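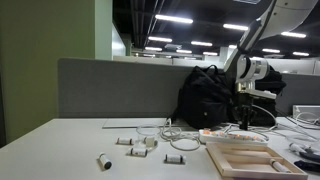 Renata Kaczmarczyk asked whether the gripper has to be taken off the arm before the weekly check, and whether the vials may stay on the table in the meantime. The answers to these and other questions received by the Prusteo cell desk are given below.

Does the gripper have to be removed for the weekly check?
No. The gripper remains on the wrist. Lower the arm until the fingers point down at the table, press the stop button, and inspect the fingers and brackets from both sides.

May vials remain on the table?
Yes, provided they are empty and capped. The check includes a short picking test, for which vials are laid flat in different directions. One may be placed in the wooden tray.

How are cables to be handled?
Cables must be kept out of the path of the arm. Any loop lying between the beaker and the power strip should be drawn back before the arm is restarted.

How often are the finger screws tightened?
Every 2000 picks, or after any collision. Operators may tighten the 8 outer screws. The wrist joint is serviced only by Prusteo staff.

What should be done if the arm misses a vial?
Repeat the pick at reduced speed. If it fails again, run the table calibration from menu 11 and enter the result in the cell log.

Who approves a return to service after a repair?
Felicja Laskowska or, in her absence, Vilhjálmur Zoëga. Requests are accepted until 16:00.

Last revised: November 23, 2021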